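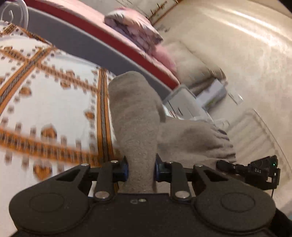 Stimilo, October 31, 2018

**Folding of fleece and sweatpants** is a household task in which soft, thick clothing is reduced to a compact bundle for a drawer, shelf or suitcase. It is usually done on a bed or table after washing.

## Fabric

Fleece has a raised, fuzzy surface and does not hold a sharp crease. Gray is a common color for such clothing. When gathered at one point, the cloth narrows to a waist and bunches up on either side, so garments are normally spread out and smoothed before the first fold.

## Method

Sweatpants are laid flat and one leg is placed over the other. The crotch seam, which sticks out as a small triangle, is tucked in to leave a straight edge. The legs are then brought up toward the waistband in two or three turns. The elastic keeps the waist gathered and makes that end thicker – many people leave it on the outside for this reason. 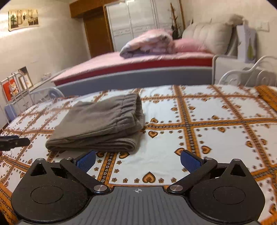 *Folded gray garment on a bed sheet with an orange grid pattern and small hearts.*

## Storage

Thick bundles can be stacked flat or stood on edge. The Rind household guide, first printed in January, advises no more than 9 to a stack. In the Vovitz method the bundle is rolled from the hem instead, and the waistband is turned back over the roll to hold it closed.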